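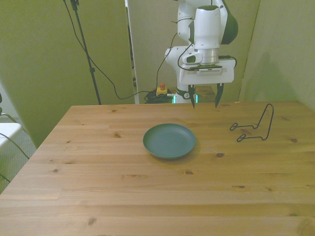
Figure 6. Table before the task: plate down, wire stand on its side, arm above.

Home Guides Findach Recording Training Downloads Contact

6. Recording the stand-and-plate task

Section 5 left you with an arm that moves when asked and stays put when not. If yours does only one of these, go back to Section 5.

The Findach stand-and-plate task has two parts. The arm sets a wire plate stand upright, then puts a plate in it. A person does this in a couple of seconds while talking about something else. The arm would like more time, and it would also like to see the job done over and over by a patient human at the controls. The files you record here become the training set for Farketti, our policy for two-part tasks, so whatever you do sloppily in this section will be faithfully learned and played back to you in Section 9.

6.1 Before you record

1. Clear the tabletop of everything except the plate and the stand. Coffee counts as everything.

2. Check that the fixed camera sees the full area in which the plate and the stand may be placed. Move the camera now if you have to. Once the first episode is saved, it stays where it is until the batch is finished.

3. Locate the emergency stop. Press it once with the arm at rest, confirm that the arm will not move, and release it. Do this every session, including the ones where you are in a hurry.

4. Start Kaimal, the recorder, and wait for both camera views to appear. A black rectangle is not a camera view, though Kaimal will cheerfully record it as one.

5. Run the gripper open and closed with nothing between the fingers. Watch the cables while you do it.

CAUTION: Keep hands off the table whenever the arm is enabled. The urge to nudge the stand a little to the left is strong and comes to everyone. Disable the arm first, then nudge.

6.2 Setting the start position

6. Lay the stand on its side. The small curled loops may point in any direction that leaves the tall loop within reach of the fingers.

7. Place the plate flat, rim up, clear of the stand. The two must not touch.

8. Change the position of both objects between episodes. Use the placement list supplied with the Findach files. Do not choose positions yourself. People asked to put a plate down at random put it in the middle, then slightly off the middle to show that they were listening.

9. Drive the arm to the home pose and let it settle before you press Record.

NOTE: The stand is thin, dark wire. From the fixed camera it looks like a pen drawing, and from some angles the depth estimate treats it as one. Do not swap in a thicker stand to make the numbers look better. The thin one is the task.

6.3 Recording an episode

10. Press Record. Wait for the tone.

11. Close the fingers on the stand, lift it, turn it upright and set it down. Open the fingers fully before moving away. Half-open fingers will take the stand along with them.

12. Take the plate by its rim. Bring it to the stand from above and lower it until the wire carries the weight.

13. Return to the home pose and press Stop.

14. Mark the episode Good, Recovered or Failed. Use Recovered when something slipped and you fixed it without resetting. Recovered episodes are wanted. Operators tend to delete them out of pride, and the policy then grows up believing that plates never slip.

15. Repeat until the batch holds 100 episodes, then take a break away from the controls. Kaimal will remind you. It can be told to stop reminding you, but please leave that setting alone.

CAUTION: If the plate drops, press the emergency stop before reaching for anything. The plate can wait.

6.4 Checking the wrist view

16. At the end of each batch, open the wrist recordings and step through a handful. You are looking for frozen views, dropped frames and a lens that has been touched by a thumb. A soft, slightly hazy picture is normal at this range. A smear that stays in one spot while the table moves behind it is a thumb.

17. Check that the dish enters the view before the fingers close. In early frames it may show only as an arc at one side, which is enough.
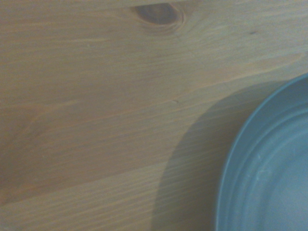
Hsiu-ying Lam
Recording lead, Findach task set, Vikine

Knots deserve a word of their own. The dark one at the top of the wrist view is part of the tabletop, and for the whole of our first training run it was also, as far as we can tell, the policy's favorite thing in the world. Our first set was recorded with the table always the same way around. Farketti trained on it nicely, the curves went down, and the arm put the plate in the stand often enough that we told people about it.

Then Kuo-hua Liao turned the table end for end to get at a socket. Nothing else had been moved. The arm reached with great confidence for a place where there was no plate, closed its fingers, carried the air to the stand and went home. We turned the table back and it behaved. We turned it again and it served more air.

What the policy had learned was where the plate usually lay in relation to the grain and the knots, and it was looking at the plate much less than we had supposed. From the wrist this is an easy mistake. The wood often fills most of the view and the dish shows up late, at one side. Shadows are just as tempting, and they arrive before the dish does.

The cure is dull, and it is now part of the procedure:

18. After each batch, turn the table end for end. Write the table direction in the session notes.

19. Move the lamps, or change which ones are on, at every second batch. A soft shadow beside the dish is fine. The same soft shadow in every episode is a landmark.

20. Do not sand, paint or cover the tabletop. Kuo-hua proposed a cloth. We tried it, and the policy fell for a crease.

21. Leave scuffs on the dishes. Retire a dish when it chips.

With the table turned and the lamps moved, we recorded 1,618 episodes. Of these, 158 were set aside for dropped frames, missing labels or an operator's sleeve in the wrist view. The rest went into the training set you can download. The policy trained on it still misses, and it now misses in ways that have something to do with the plate, and we count that as the result.

NOTE: Do not judge a run before checkpoint 1,000. Earlier checkpoints look either hopeless or brilliant and neither is to be believed. We have celebrated one of the brilliant ones.

6.5 Ending the session

22. Park the arm at the home pose and disable it.

23. Copy the batch to storage and wait for Kaimal to confirm the copy. Closing the window is not a confirmation.

24. Fill in the session notes: table direction, lamps, dish used, operator, anything odd. "Nothing odd" is accepted. A blank box is not.

25. Put the stand away with the plate. It is small, black and shaped like nothing in particular, and it has been thrown out before.

If Kaimal reports a label mismatch at step 23, see Section 7.2 before you delete anything.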